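Faramel day room: where we've got to, 6/2/25

Hello Glória,

A quick update on the grant. Of the 3,194 you gave us, 2,000 has gone on the kitchen corner and the heating, and 768 on chairs and a decent round table (Pichit Pongsiri got us a good price at Sturnance – I'd have paid double!). The rest is set aside for the door.

We had 30 people in last week, our best yet since opening in November, and they mostly stayed put and talked, so I'm very happy.
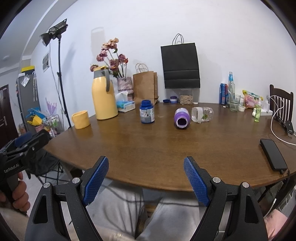
Tea is still what brings people in, and the table has become the place for it. I'd like a proper tray and a shelf next, as the yellow carafe and mug are sharing the tabletop with the tissues, the pink flowers in their knitted vase and a bottle and a jar lying on their sides. I'll send you a price for the shelf when Pichit has measured up.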